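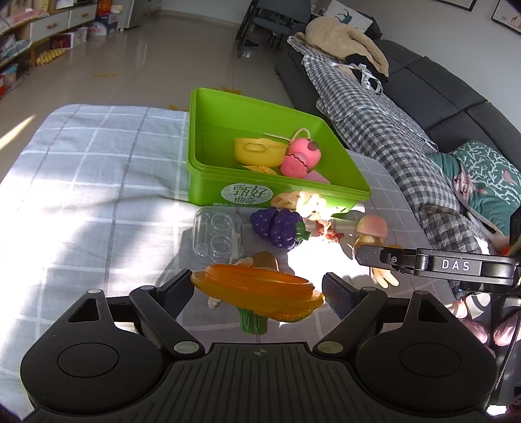
Toy bananas over the grid-patterned tablecloth.

Eleven minutes before the hearing and Samira Daher still had no ending. Just the first page, folded twice, soft from her pocket. Sea wall. Drainage. The July flood, when Vitier Street went under and stayed under for 17 days.

"You're number ten," said the man with the clipboard. "Three minutes each."

Three. She'd practiced at five.

Inside, hot. Folding chairs, bad coffee, Mercedes Condori in the front row with her coat still on. 158 households on the buyout list and Mercedes first on it. She hadn't signed.

Speaker eight talked about insurance. Nine cried a little, then left. Then her name, pronounced wrong.

Samira stood up. The mic squealed. She looked at the page and the words were all about carbon, targets, the plan for Plirarside by mid-century – and she couldn't read a one of them out loud.

"My mother's piano floated," she said. "I didnt know they could."

Pens stopped. Somebody coughed.

"It hit the ceiling. We heard it from the roof."

She kept going, no idea for how long. The bell rang and she talked thru it. Mercedes had taken off her coat.

More stories
The Salt Line
Srour, After Rain
What the Heron Wanted
Last Ferry to Vollura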